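Products > Garment Handling > Software Modules > Hubmann Fold Planner

Hubmann Fold Planner

Grasp selection and regrasp planning for hanging garments

Hubmann is a software module for robot arms that work with clothing on hangers, rails and drying racks. It takes a view of a hanging garment, proposes places to grip it, and ranks them by how likely each one is to give a controlled pull on the cloth. It was developed by Prusemen for the Bresider arm series and is also available as a stand-alone package for other arms with a two-finger gripper.

The module does not identify garments by type. It has no separate mode for shirts, jackets or pants. It works from local features such as seams, edges, folds and changes of color, and it treats the hanger as a fixed point from which the rest of the cloth is suspended. This is the main difference from the earlier Jikton planner, which matched each item to a template before moving the arm. Jikton is still supported but receives no new features.

Method

Most planners for cloth try to estimate the full shape of the item. For a hanging garment this is slow and often wrong, as large parts of the surface are hidden behind other parts. Hubmann estimates only the region between the suspension point and a candidate grip. Within that region it builds a coarse tension map, which predicts which way the cloth will move if the grip is closed and drawn a short distance in a given direction.

The process runs in 3 stages.

Stage 1 - Candidate search. The planner marks every fold and free edge within reach of the arm. Candidates that would require the fingers to pass behind a rail or post are discarded at this stage.

Stage 2 - Probe pull. The gripper closes on the best candidate and draws the cloth a short distance to the side. The planner compares the movement of the cloth with the tension map. If the two disagree, the map is corrected and the grip is either kept or released.

Stage 3 - Commit. Once a grip has passed the probe pull, the planner hands over a path for the actual task: lifting off the hanger, turning, spreading for inspection, or moving along the rail.

The probe pull adds time to each cycle. It can be switched off in the settings, but the results given further down apply only when it is on.
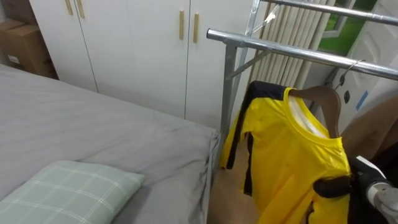

Slippery synthetic fabrics are the hardest class of item for the planner, and most of the development work on the current release went into them. A smooth fabric gives few stable folds, and those it does give tend to shift when the fingers close. Surface shine also disturbs depth readings, so the planner relies more heavily on seams and contrast lines where they exist. On the yellow garment the black stripe down the side is a feature of this kind. It follows the length of the sleeve and body and gives the planner a reference line that remains useful when the cloth around it is wrinkled. The grip is on a gathered fold at the side, with the cloth taut between the fingers and the hanger. A grip of this type scores well in the tension map, as the line of pull can be traced back to the suspension point. Plain fabrics in a single color have no such line, and the planner falls back on folds and edges alone.

Test results

The release was tested on a set of 20 garments, each presented on a hanger in ten different starting positions, for a total of 200 trials. The garments were a mix of knitwear, woven shirts and synthetic sportswear. The arm, gripper and camera were the same throughout. No garment in the test set was used during development.

A trial was counted as successful if the grip passed the probe pull and held the cloth through the whole of the commit stage. Regrasping was allowed, up to the default limit. By this measure 175 trials were successful.

Failures fell into two main groups. In the larger group, the fingers closed on two layers of cloth where the planner had expected one. The pull was then correct in direction, but the garment turned on the hanger and the path had to be dropped. In the smaller group, the grip slid off during the commit stage after passing the probe pull. These were nearly all synthetic items gripped close to a hem.

No failures were traced to the background. Early versions of the planner sometimes picked up nearby bedding, curtains and other soft items as part of the garment. The current release separates them by suspension: cloth that cannot be linked to the hanger through a continuous surface is left out of the map. This check works well in furnished rooms but is less dependable on a crowded rail, where neighboring garments touch.

What the results do not cover

The trials were run with one garment on the rail at a time. Results for dense rails are not included and should not be inferred from the figure above.

Items with hoods, drawstrings or loose belts were left out of the test set. The planner will accept them, but the tension map does not model cords, and a cord caught between the fingers will usually cause the probe pull to fail.

Very light fabrics that move with the air in the room can also cause repeated corrections in Stage 2. If this happens, the regrasp limit is normally reached before a stable grip is found. Closing vents near the work area is often enough.

Requirements

Arm: Any Bresider arm, or another arm with position control and a published reach model.

Gripper: Two-finger parallel gripper. Suction tools are not supported. Finger pads with a light texture are preferred over smooth pads. Very coarse pads may snag knitwear.

Camera: Color and depth, mounted at the head of the robot or on a fixed stand with a clear view of the hanger. A wrist camera may be added as a second view but cannot serve as the only one.

Rail or rack: Any rigid type. The rail, its posts and any braces must be entered in the workspace model, or scanned with the setup tool, before the first run. Bare metal tubing may need to be scanned from more than one angle.

Hangers: Wood, plastic or wire. Clip hangers are supported for spreading and inspection only.

Settings

The regrasp limit sets how many times the planner may release and try again before it reports a failure. The default suits most work. Raising it improves the success rate slightly on synthetics and lengthens the worst-case cycle.

The probe distance sets how far the cloth is drawn in Stage 2. A short distance is safer for delicate items and gives a weaker check. Do not set it longer than the free travel of the hanger along the rail - the planner will read the sliding hanger as stretch in the cloth.

The side preference tells the planner which side of the garment to try first. Leave it on automatic unless one side of the work area is blocked.

Grip force is set on the gripper controller. Hubmann reads the value but does not change it.

Output and logging

Each run produces a log with the candidate list, the tension map before and after correction, the final grip, and the reason for any release. Logs are stored as plain text with the maps as separate image files. A viewer is included in the package. It can replay a run step by step and compare two runs side by side.

For research users, the raw map data can be exported along with the camera views. The scoring function in Stage 1 can be replaced with a custom one through the plug-in interface. The suspension check cannot be replaced, but it can be turned off for experiments with cloth lying flat.

Moving from Jikton

Workspace models made for Jikton can be opened directly. Garment templates are not used and may be deleted or kept for reference. Task scripts need one change: the call that selects a template must be removed, or the script will stop at that line with a warning. Cycle times will differ, as Jikton had no probe pull, and any timing written into a script should be checked again before regular use.

Licensing

Hubmann is licensed per arm. A research license covers all arms at one site and includes the export tools and the plug-in interface. Updates within the current release are included in both. Support requests should be sent with the log of the affected run and the workspace model in use at the time.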